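January, late evening

Long day on the handheld demonstrations. We are trying to find out whether a policy trained only on recordings from the hand grippers does better when the rooms are messy and lived in than when everything is done on the bench at Fokcombe. Baltazar Ibarra thinks the rooms will win. I thought so too in the autumn, and I am less sure now that the first numbers are in.

The training set for this round has 200 demonstrations from the bench and the same number from homes. Same tasks in both, same two operators, same length of clip. Baltazar was strict about that and I am glad he was, as the last comparison fell apart when we found that the home clips were nearly all longer. I spent the morning going through the home set and throwing out takes where the tracking jumped. It is dull work. The tracking is worst when the grippers cross over each other, and I have asked for shorter reaches from now on.

Soft things are still the part I care about most. The bench set has a few, but they always start flat in the same corner, and I suspect the policy learns the corner. In the homes they get put down anywhere. 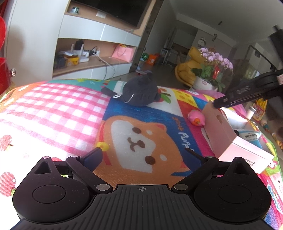
Does training in cluttered rooms help the arm with objects it has never met before?

On our results so far it helps with soft objects and makes little difference with boxes.

That is how I put it in the notes for De Haan, and I left it at that. The test was 30 trials for each policy on the soft objects, all of them new to both. The bench policy managed 17. The room policy did better, but I ran its trials in the afternoon with the blinds half open and the bench ones after dark, so I want to repeat both before I write any figure for it in the report. I should have mixed the order. I knew that and was in a hurry.

Boxes were much the same either way. Both policies go for the nearest edge and both fail when the box is leaning on something. Skarnia had the same trouble last year and got round it by adding a second approach from the side. I don't want to do that until the comparison is finished.

Rang Bornby at four about the spare finger pads. They have them and will post them this week. The left pad on my set is wearing smooth and I can feel it slip.

Trial 151 has a corrupt file, so the log skips it. Must tell Baltazar before he goes looking.

Tomorrow: repeat the soft trials in shuffled order, blinds down, lamp on. Copy the drives first. Buy milk.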